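July 30, 2018

Up at six to get the beans watered before the heat. The water butt is down to the last few inches and smells of pond, so I used the can and left the hose alone. Picked enough runners for two dinners and a bag for next door. The late ones by the fence have hardly set at all – too dry, I suppose.

Bus to Festhorpe at ten for the parish records. The archive room only opens mornings now. I got through the burials as far as 1731 and found one more Kwiatkowski, which can't be right for that date, so either the clerk's hand has beaten me or someone has copied a page in later. Wrote it down with a question mark. The pencil they lend you is 40 millimetres long if that, and I asked for another and got one the same.

Lunch was a cheese roll on the church wall. Rang Tuulikki Mäkelä afterwards about the walk at Dornow. She wants to do the long way round by the reservoir and I said I would see how my knee is. She has finished the curtains and is pleased with them. She still has my big flask from January and I forgot to ask for it again.

Home by three. Slept in the chair. Letter from the water company saying the bill goes up, and a seed catalogue, which I read twice. Ordered 200 onion sets for the autumn, the same kind as last year, and some garlic. 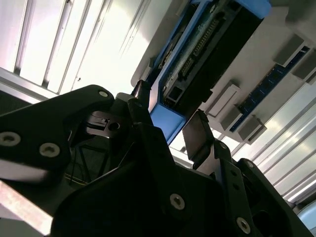
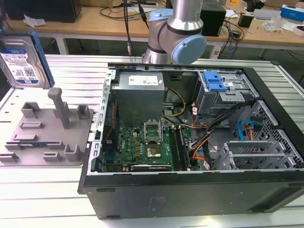 After tea I started typing up the burials, and got two pages done before my eyes went. I need to settle how to spell the farm names, as the clerk uses three versions of Cusiveck in one column and I can't leave them all in. I also want to go through the cupboard under the stairs, where my old computer has the first lot of notes on it, from the marriages. It's a black tower with the same sort of green board inside as the one lying open on its side on the bench. Must label the discs as well. Bed by ten, window open, not a breath of air. Beans again tomorrow.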